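Satell hardware wallet, my review after one month

I bought the Satell to move my coins away from an exchange. Setup was easy, but writing the 24 recovery words took me 42 minutes, because I checked each word twice. 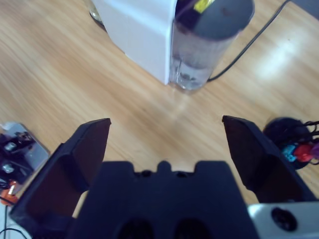

The screen is small but sharp, and every address is shown in full before you sign. I sent 1000 satoshis first as a test – please do the same.

The companion app, Iment, is weaker. It lost my labels after an update, and support needed four days to answer.
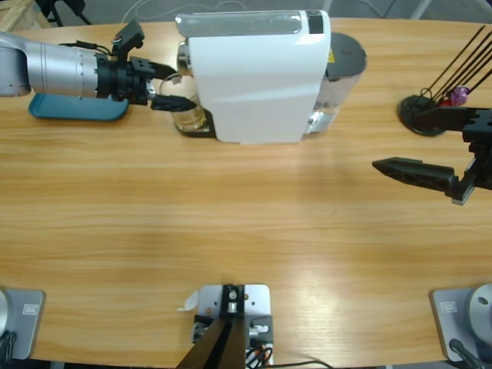
A clear glass cup under the coffee machine's spout.

I keep the wallet. Four stars from five.

Rocío Apaza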